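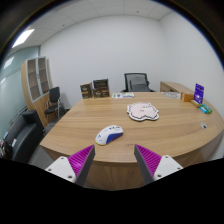 A handheld gripper at work over an office desk, with its magenta fingers open.

Tarneo pauses gripper work after pinch injury

Robotics firm Tarneo has stopped recording work at its Gollholm and Grestgate offices after a handheld gripper closed without warning and injured a worker's finger.

The worker was lining up the tool over a computer mouse in January when the two fingers snapped shut – the trigger had not been pulled. She was treated for bruising and a small cut and was back at work the next morning.

The tools are used to record people picking up everyday objects. The recordings are then used to train robot arms.

Hanne Lund, who runs safety at Tarneo, said the fault was traced to a return spring in the handle. When the spring slips off its seat, the fingers can close with full force. Inspectors checked 60 grippers and found the same wear in nine of them.

"We should have caught it at the monthly check, and the monthly check did not include opening the handle," Lund said. "It does now."
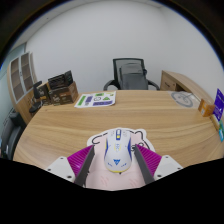 Gripper fingers on either side of a computer mouse on a pink mouse pad.

Eight workers had reported a stiff or jumpy trigger in the weeks before the injury, according to an internal note seen by this newspaper. Most of those tools were cleaned and handed out again the same day.

Ankit Sengar, who speaks for the recording staff, said people had been told the problem was dust. "They kept working with them because that was the answer they got," he said.

Tarneo is also going back through 1307 recordings made with the nine worn tools. Any in which the fingers moved on their own will be deleted.

New springs are on order from the supplier, Sampaio. Work will restart one office at a time, beginning with Grestgate – no date has been set for Gollholm.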